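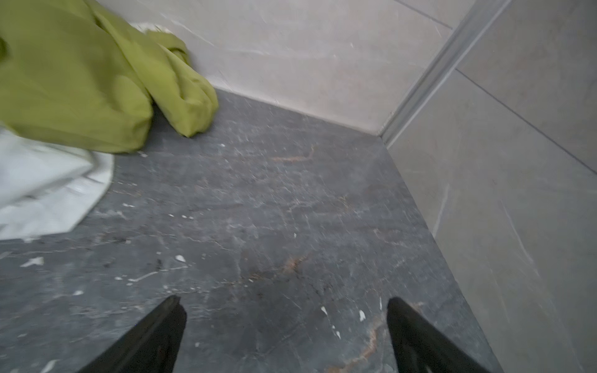 Changed my password twice and my email is still sending stuff - what am I missing?

Réjean Boychuk
October 26, 2022

Hello all, first post here so go easy on me. I run the mailing list for a walking club in Drusthorpe and I use one Funex Mail account for that and for pretty much everything else in my life (yes, I know, I've already had the lecture from my daughter).

Last week I got an email saying my mailbox was nearly full and I had to sign in to keep getting messages. It looked right, it had the logo, I was making tea at the time and I just did it. Ten minutes later I had a funny feeling, went back and looked at the address properly, and it was rubbish with a few letters swapped round. So I changed my password straight away and felt quite pleased with myself.

Two days later people from the club started asking why I wanted them to pay for a minibus. I hadn't asked anybody to pay for a minibus! We don't even have one booked. I changed the password again, a long one this time, and logged out on my phone and the laptop. Yesterday another lot went out. My Sent folder has 568 messages in it that I never wrote, and the ones I've opened all have a bank account number in them that isn't mine or the club's.

The other odd thing is that replies aren't reaching me. My neighbour swears she wrote back to say "is this really you?" and I never got it. Not in junk either.

I ran a full virus scan on the laptop and it found nothing. I've got 241 people in my address book and I'd quite like some of them to keep talking to me. Do I have to close the account and start again? I've had it for years and the gas, the bank and the dentist all use it.

3 replies

dunnock77

Just close it and make a new one. Happened to my brother in law, he messed about for weeks and gave up in the end. Also get a Mac.

oltulska

Please don't close it yet! If you shut the account you lose the way to reset your logins on everything else, and on some services the address can be handed to someone new later on. It's fixable, and I've helped a few people through this exact mess.

The missing replies are the big clue. When somebody gets into a mailbox they very often set up a rule that forwards your mail to them, or moves anything with words like "payment" or "is this you" into a folder you never look in. Changing your password doesn't touch those rules, so your neighbour's reply may well be sitting in Archive or RSS or some daft folder, already marked as read. And if they left themselves another way in (a connected app, a recovery address) the new password won't bother them much.

I'd do it in this order, sitting down, on the laptop and not the phone, as the phone app hides half of the settings:

1. Go into settings and look for Rules, Filters and Forwarding. They may be on different pages. Write down or screenshot anything you don't recognise, then delete it. Look out for rules with a name that's only a dot or a comma, they're easy to miss.

2. Check the recovery email and recovery phone number. If there's one that isn't yours, take it off before you do anything else.

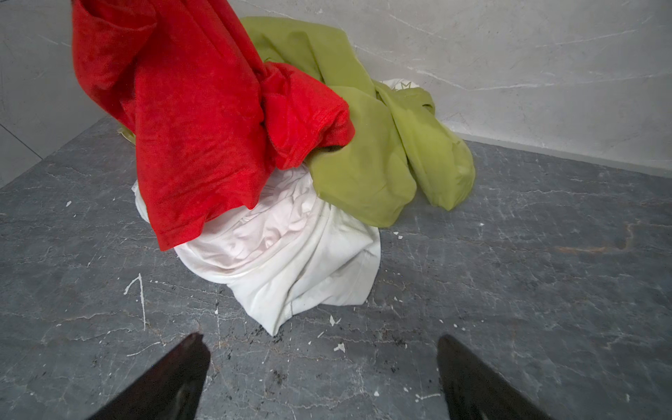 3. Look at connected apps, and app passwords if Funex gives you those. Remove the lot if you aren't sure. The worst that happens is your phone's calendar asks you to sign in again.

4. Choose "sign out everywhere". Logging out on your own two devices only logs out your own two devices.

5. Now change the password again. Third time, sorry! Make it one you don't use anywhere else.

6. Turn on two-step login, with an app if you can manage it, or text messages if you can't. Print the backup codes and put them in a drawer.

7. Check your signature, your display name and the "reply to" address. That last one catches people out - your mail goes out looking fine and all the answers go to someone else.

Then the boring bit. Think about what else uses that address and that old password. Bank first, then anywhere with your card saved, then the rest. Somebody who's had your inbox for a few days may have been asking for password resets and deleting the emails as they came in. Have a look in Deleted, and if there's a "recover deleted items" button, press it and see what comes back.

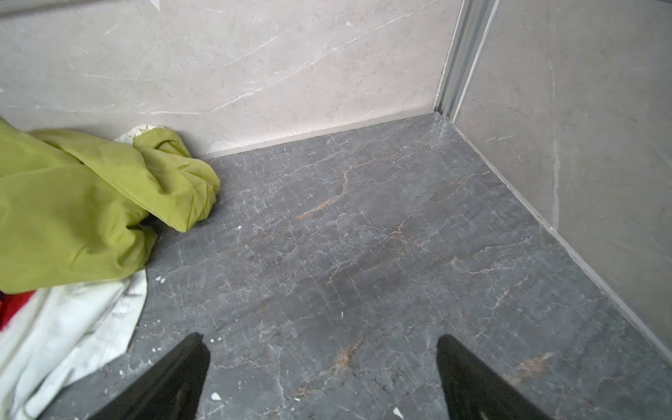

I'd also ring your bank, on the number on the back of the card, and tell them the account number that's in those minibus emails came from a scam. Don't delete the 568 yet. Save a few with the full details showing (usually under "view source" or "show original") in case the bank or the police want them. Anybody in the club who did pay needs to ring their own bank today, as the sooner they do that the better their chances of getting it back.

For telling everyone, a phone call or a note on the club's noticeboard beats another email. If you got an email from Réjean saying "ignore the last email from Réjean", would you believe it?

Come back and say what you find in Rules, I'd put money on there being something.

Gauthier

oltulska has covered nearly all of it. A couple of bits from me, as I look after the mailing for a choir with 2,000 people on it and we had our own go-round with this.

Get the club list out of your personal address book altogether. There are cheap newsletter services, some free for a list your size, and then if your own mail gets broken into again they haven't got everybody's address in one handy lump. When ours went, 737 of our lot got the fake message before we noticed, and we were fielding calls for ages.

Also check your Sent limit page if Funex has one. After a burst like yours a lot of providers quietly slow you down or block you for a day or so. If your real emails start bouncing this week, wait it out before you go changing more settings and end up not knowing what you've changed.

And I wouldn't trust one clean virus scan completely, but in your case you typed the password into their page, so they didn't need a virus. Update the laptop and the browser, take out any browser add-ons you don't remember putting in, and leave it there. 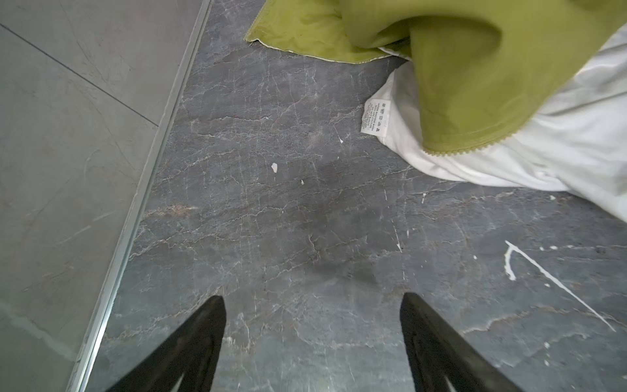

Dark marble floor and metal trim strip

Réjean Boychuk

Thank you both (and dunnock, but I can't afford a Mac). There were two rules! One was called "." and moved everything with "minibus" or "bank" in it to a folder called Conversation History, and there was my neighbour, with a good many others, some of them quite rude. The other forwarded everything to an address I've never seen. Both gone now. The recovery phone was still mine, thank goodness.

I've signed out everywhere and I'm on with the bank now, on hold. Can't find the reply-to setting, does anyone know where Funex keeps it?

oltulska

Settings, then Accounts, then click the little pencil by your own name. Glad you found them!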